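Wednesday, notebook of N. Sasaki
Rack insertion in simulation, module swap task

Continued from the page before. The false "seated" signal is still there, and today I think I know where it comes from. I write it down slowly so that Takumi can repeat it when he is back at his desk.

The fault in short: the arm brings the small block to the slot, pushes, and the controller reports that the part is seated. Then the fingers open and the part is not held by anything. In the log there is no error at all. On the real cell such a part would drop inside the rack, onto other equipment, so I do not want this program to leave the simulator before it is understood.

I ran the job 34 times with the same start pose and the same pedestal position. In 15 of them the seated signal came too early. I did not change the speed between runs.

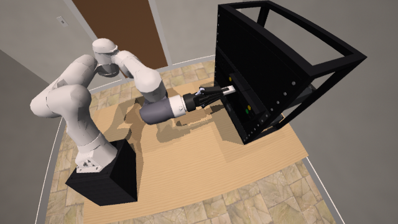
The seated check has two conditions. First, the force along the push direction must go over the limit. Second, the wrist must stop moving for a short time. Both can be true when the part is only pressing on the edge of the slot. There is no condition on depth. I looked in the old Bogale scripts and there was a depth check, but it was commented out when we moved to the Fasier controller. I do not know who did it and it does not matter now.

I put the depth check back with a minimum of 6 mm. The false signal went away, but then the arm did something worse. It kept pushing against the edge because depth was never reached, and the force went up until the joint limit stopped it. In the simulator this costs nothing. On the real arm it could bend the fingers or damage the rack module. So the depth check must have a time limit together with it, and after the time limit the arm must go back along the same line and keep the fingers closed.

I also tried the run with a small sideways error put in by hand, to see what the force curve looks like when the part touches the front and does not enter.

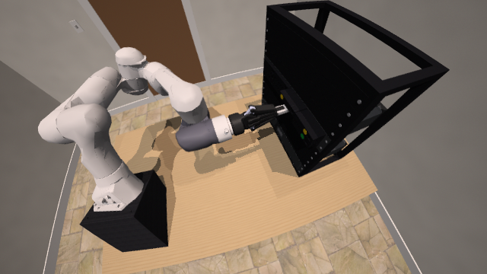

Page 15

The curve is almost the same as in a good insertion for the first part, and this explains why the force limit alone cannot tell them apart. The difference is in the sideways force at the wrist, which we record but never use. Takumi said this in September and I did not listen enough.

Changes made today, in the simulator branch only:
Depth check is on again.
Push time limit 5 s, then retreat with fingers closed.
Seated signal is blocked if the sideways force is over its own limit. The value is a guess for now.

Not done: the retreat path is not checked for contact with the rack. Please do not copy this branch to the Jilivier cell yet, also not for a quick test - the emergency stop there is wired, but the force limit in its config is still the old one.

Tomorrow I repeat the same set with the new checks and save the wrist data for each run. Takumi, if you read this first, the logs are in the Wilance folder, under "seat_fault".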